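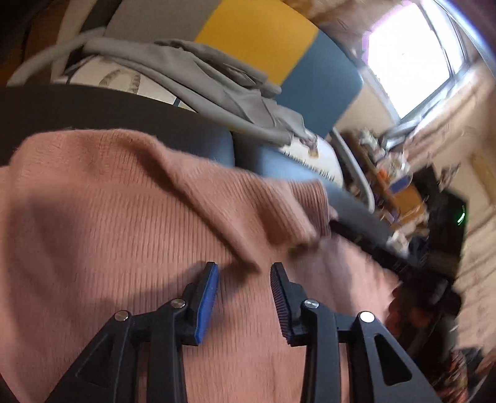

Brevilico Garment Steamer
Item 1686 – Laundry and Garment Care
Supplied by Filali, Dinville

Product overview

The Brevilico is an upright garment steamer for small hotels, costume rooms, care homes and resale shops. It removes creases from hanging clothes and freshens items that do not need a full wash. It is suitable for cotton, linen, wool, polyester and most knits, including ribbed and cable patterns that a hot iron would flatten.

The unit is supplied ready for use, with the pole, hanger, steam head and hose packed in a single carton. Assembly requires no tools.

Using the steamer on knitwear

Ribbed garments should be steamed with the head held slightly away from the surface. Contact with the plate presses the ribs open, and the cuffs and hem may lose their grip. Work from the shoulder down, following the direction of the rib, and allow the garment to rest on a flat surface until it is fully dry. A damp sweater left on a hanger will stretch under its own weight.

Wool and wool blends should be steamed inside out on the low setting. Acrylic should be tested first on an inside seam. Too much heat makes acrylic go limp, and the change is permanent.

Do not steam suede, waxed cotton, velvet trim or any item labeled dry clean only without consulting the garment maker.

Water and descaling

Fill the tank with cold tap water up to the marked line. Distilled water may be used in hard water areas. Perfumed water, starch and fabric softener must not be added to the tank; damage caused by additives is excluded from the warranty.

The descaling light comes on after 100 hours of steam. Switch the unit off, let it cool completely, and drain the boiler through the plug at the rear. The descaling procedure is set out in the manual, which is also available from the service desk on request.

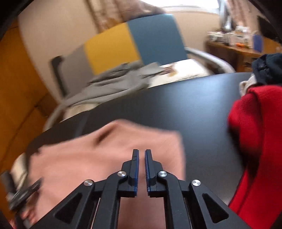

Trinity Pettigrew writes that the low setting has been gentle enough for every cardigan in her shop, but that she would have liked a longer hose. She also asks whether the steam head can be left on its hook while the boiler is hot. It can, provided that the head faces away from the pole and the lock on the handle is released.

A longer hose is sold separately and fits all current units. It should be kept as straight as possible during use, as water collects in any low bend and may spit from the head. Lifting the head above shoulder height for a few moments clears it.

What is included

Steamer base with removable tank
Telescopic pole in 2 sections
Folding hanger with trouser clips
Steam head with fabric brush
Heat-resistant glove
Printed manual

Not included: long hose, lint pad, carrying bag, descaling solution.

Warranty and service

The steamer is covered for two years from the date of delivery when used indoors and descaled as directed. Brushes, gloves and seals are treated as wearing parts and are not covered. Repairs are carried out at the Dinville workshop under the supervision of Hollis Ferreira. Customers are asked to drain the tank before returning a unit – leaks in transit are a frequent cause of damage to the control board.

Units purchased before November were shipped with the earlier tank cap. A replacement cap is available free of charge and may be requested by quoting the item number and the proof of purchase.

Orders

Trade accounts and requests for quotation are handled by Yolanda Mahmoud. Spare parts are dispatched separately from complete units and may arrive on a different day.

Page last revised 3 January 2025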